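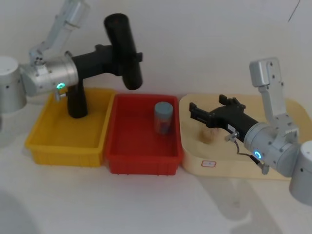 Setting up a two-arm sorting bench, and what to tell the people who used to do it by hand. We did this at the Drekmont site starting in June and I got asked for a write-up so many times that I'm just putting it all on one page. Start with the layout. Containers go side by side between the arms, rims nearly touching, in an order everybody agrees on and then never changes. Ours is yellow bin, red bin, wooden tray. A jar standing upright toward the back right corner of the red bin is a perfectly normal pick, and both grippers start open. Leave the table in front of the containers bare. Bare means bare. No pens, no coffee, no phone.

Who this is for

Small packing and returns rooms. One bench, one or two people per shift, mixed jars and small boxes. If you have a conveyor you need a different page.

I run the floor, I don't write code. Renji Kaneko did the software side and he'd tell you half of this differently.

What you need before you start

Two arms, mounted, powered, tested by whoever sold them to you
A table that doesn't wobble
Containers you can buy again when they crack
Tape, a marker, a cheap notebook
One person per shift who has been trained to stop it
Time. More than you think. We planned one morning, took most of a week

Step 1. Watch the job first

Do not skip. Sit next to the person who sorts by hand and write down what they do. For us that was Cúc Cù, who'd been on returns seven years. I thought the job was: pick up jar, look at label, put in bin. Her version had a lot more in it. She tips each jar to see if the contents move. She feels the lid. She smells some of them. If two jars come in from the same customer she keeps them together even when the sheet says not to, because the refund desk will ask for both.

None of that was in the job sheet. We'd have automated the sheet and lost the job.

So make two columns. Left, things the arms can do. Right, things they can't. Ours:

Arms: pick up, move, put down, same spot every time, all day
People: loose lids, leaks, smell, torn labels, two-jar orders, anything weird

The right column is your new job description. Keep it, you need it in step 6.

Step 2. Fix the containers in place

Tape the corners. A bin that creeps half an inch over a shift will give you missed picks by lunch and you'll spend an hour blaming the gripper. We did.

Two deep bins and one shallow tray works well for us. Deep for things that roll, shallow for things somebody has to look at. The tray is the "a person decides" spot. Put it on the side where the person stands, not the far side. We had it on the far side for two days and people were leaning past an arm to reach it. Bad. Moved it.

Label the tray on the front lip, in letters you can read from standing. Small labels are useless, we're redoing all of ours.

Step 3. Draw the stop line

Tape on the floor. Arms running, nobody's hands over the table. Arms stopped and status lights showing what your vendor's manual says they should show, then you can reach in. Go by YOUR manual for what the colors mean, don't go by what a guy at another site told you.

Everyone who works in the room presses the stop button once on their first day. Really presses it, while it's moving. Tanko Fashola on the evening shift insisted on this and he was right – people are scared of breaking it and will hesitate if they've never done it.

Also check cables. Any cable that hangs in a loop off the wrist should be clear of bin rims through the whole move. Run the move slow and watch the cable, not the gripper.

Step 4. Teach the easy pick

One jar. One bin. Nothing else. Standing up, lid on, room on all sides.

Slow speed. Do it until you're bored
Move the jar to a different corner, do it again
Corners are harder than the middle. The fingers need room to open and the wall is in the way
Lay the jar on its side, see what happens
Two jars touching. See what happens

Write each one down, worked or didn't, and where the jar was. Notebook is fine. Khôi Nghiêm kept ours and drew a small square for the bin with an X where the jar stood. Better than anything I'd have typed up. After 100 tries we could see the misses were all along one wall, so we shifted the bin over and retaught it.

Don't let the person who set it up be the only one running tries. They know where to put the jar so it works. They do it without meaning to.

Step 5. Run it next to a person, not instead of one

We ran side by side for a month. Same room, half the jars each. Reasons are practical. You find out what the arms send to the tray that a person wouldn't. You find out what they don't send that a person would. That second list is the one that costs money.

First full count we did was 2407 jars, and we stopped counting after that becuase we had what we needed. Most went through fine. Loose lids were the problem. The arms will happily set down a jar with the lid half on and call it done. So now every jar gets a lid check by hand before it goes on the bench. Extra step that did not exist before. Put that in your plan, it's real labor.

Step 6. Rewrite the jobs, on paper, before go-live

This is the one people rush. I rushed it.

What changed for us:

Less lifting and reaching. Everybody likes that. Wrists are better, Cúc says so, and she doesn't say nice things about the bench very often.

More standing and watching. Nobody likes that. Watching is tiring in a different way and it's easy to drift off. We rotate every hour now, bench then lid check then tray. Started at two hours, too long.

More decisions per person. All the easy jars are gone, so what lands in front of you is the leaky one, the torn one, the one with a note stuck to it. A hand sorter used to get a nice run of easy ones in between. Now they don't. Plan for slower per-jar times at the tray and do not compare them to the old numbers. I got a report that did exactly that and it made a good worker look bad.

Pay. Talk about it first. If someone is now stopping a machine, clearing it, restarting it and deciding on returns, that's a different job from sorting. We raised the grade. It took Nandi Motaung from the union side two meetings and she came with the step 1 list printed out, the right column highlighted. Hard to argue with. If you did step 1 right that list is already half the conversation.

Hours. We said in writing that no one's hours would be cut for the first year. Say it or don't, but don't hint at it. People fill in the blanks.

Step 7. Go live small

One shift only. We picked evening, less traffic. Then both.

Start of shift:
Containers in order, tape not peeling
Bins empty of yesterday's stuff
Grippers open, nothing in the fingers
Wipe the tray
Press stop, check that it stops, reset
Sign the notebook

End of shift:
Clear all containers
Write down every stop and why, one line each
Count the tray items, put the number on the board
Power down per the manual

Takes a few minutes. Gets skipped the first time someone's late, so we put it on the clock as paid time.

Common problems

Arm misses the same spot over and over. Bin moved. Check tape before you touch any settings.

Picks fine in the morning, bad in the afternoon. Was the light for us. Sun comes round onto the wall. We put a blind up.

Gripper bumps the rim going in. Come in higher, then straight down. Bins touching makes this worse, leave a hair of space if you can.

Jar gets set down tilted. Let go lower. Costs you a bit of time per pick, worth it.

Tray fills up. It's telling you something. Either the rules are too careful or you've got a bad batch. Look at the jars before changing the rules.

Stains. Raw wood trays hold on to whatever leaks and then there's always a blotch to explain to whoever is visiting. Plastic is easier if you handle anything oily. We like the low lip on wood though so we kept it.

People not using the stop button. Go back to step 3. Ask why. Ours was that a restart took too long and they'd get a comment about output. We took the comment away and Renji made restart quicker.

What I'd do different

Bring the evening people in from the start. They got a setup day people had designed and it showed, the screen was at the wrong height for half of them.

Budget for spares. We went roughly 2000 over on containers, fingers and cables, none of it exciting.

Don't give the arms a funny name in the first week. Ours got called something I won't put here and it ended up on a delivery form.

The Ikero site is starting theirs next and has a smaller table, so the spacing will be off from what I've got above. Khôi is going over to help and is taking the notebook with him, photocopy it first please. Changes to the checklist go through Tanko, he has the current version by the door.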